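Washing a printed cotton bedspread, color running
Home and Laundry > Fabrics and Bedding
Posted Oct 8, 2022

saadet_s
Hello everyone. I bought a cotton bedspread in August from the Ekinci shop in Bidport, with a printed pattern in two colors on a pale ground. The label says 30 degrees, but the saleswoman told me to wash it cold the first time, with vinegar, to fix the color. I am afraid the dark print will go into the pale part. Has anybody washed one of these? It cost me 50, so it is not a tragedy, but I like it very much.
Saadet Soylu

Drilthorpe_Dan
Vinegar does nothing for modern dyes. Old wives' tale. Wash it alone at 30, take it out right away, finished.

morningpeg
I disagree a little with Dan. I have used vinegar on every new bedspread for years, one cup in the rinse, and I never had a problem.

Drilthorpe_Dan
You never had a problem because the dye was good, Peg. You would have the same result with plain water.

saadet_s
Thank you both. I have read also about the color catcher sheets. My neighbor uses Clolta powder and she says it is gentle, but I don't know if it has bleach inside. For the pattern, please look at my picture. 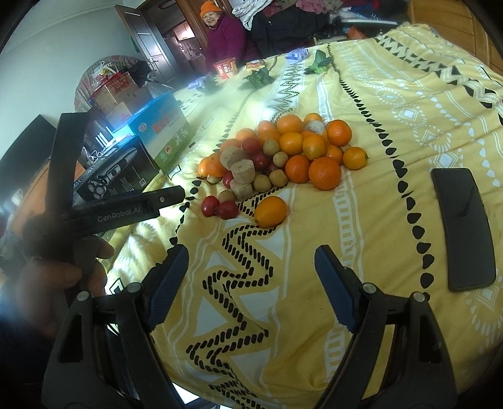

The yellow bedspread with the zigzags, fruit and pastries on top.

It is the black teardrops that worry me most. If black goes into pale yellow, I will see it every morning.

hemline307
Before you put it in any machine, do a test. Wet a white cloth, press it on one of the black shapes for a minute, then look at the cloth. If it stays white, you can relax. Do it in a corner and also in the middle, the print can be thicker in one place than in another.
About the powder — read the box. If it says "for whites", don't use it. Take a liquid for colors.

morningpeg
Good advice from hemline. And don't leave it wet in the drum! I did this once with a red tablecloth, and it was my own fault, I went to my sister's and forgot it.

Drilthorpe_Dan
On this we agree.

saadet_s
I did the test with a white handkerchief. In the corner nothing. In the middle there was a very weak gray mark, I had to hold it near the window to see it. Is this color, or only dust from the shop?

hemline307
Could be either. Repeat it with a clean cloth on the same place. If the second one is clean, I would wash it. Cold, short program, slow spin, one color catcher.

kettle_and_thread
Sorry to come in with a different opinion, but why wash it in a machine at all? I do mine in the bathtub with cool water and a little liquid soap. You can see what the water does — if it turns gray, you change it. The rinsing is heavy work, I admit.

Drilthorpe_Dan
A wet double bedspread weighs like a sheep. No thanks.

saadet_s
The second cloth was clean. I have a bathtub but not a strong back, so I will try the machine, cold, with the sheet from hemline's advice. Dan, I will leave out the vinegar. Peg, please forgive me.

morningpeg
Forgiven. Dry it in the shade, with the print on the inside.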